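Van der Linden Auto Service, Bresutdale: notices for May.

1/4 The shop will close at 4 on Tuesday for lift inspection. Vehicles already checked in may be collected until that time. The Protmont location will keep its regular hours.
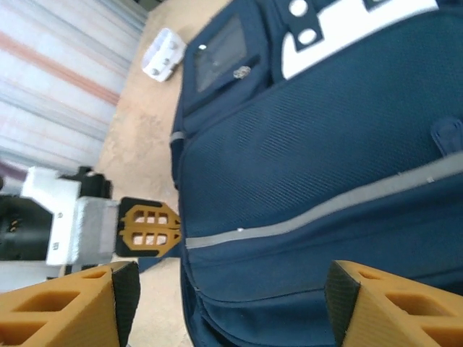

Navy backpack with reflective stripe.

2/4 The charge for a standard brake inspection is now $160. The charge for a full cooling system service is $233. Both prices include parts disposal – sales tax is additional. Written estimates issued before this notice will be honored. 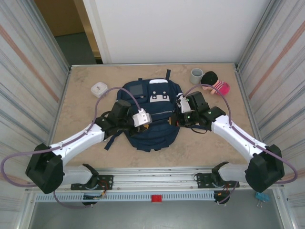

Backpack on the table, with the doorway behind.

3/4 Customers who have had new wheels fitted are asked to return after the first 1000 miles to have the lug nuts checked. No appointment is needed at either location. 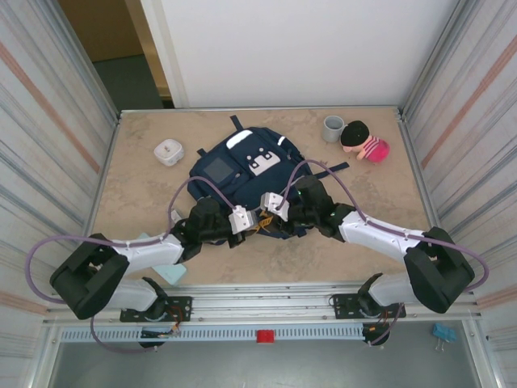
Backpack, front panel up.

4/4 Rerkville customers may continue to use the key drop at the side entrance. Please write the license plate number and a daytime phone number on the envelope – keys left without an envelope will be held at the front desk.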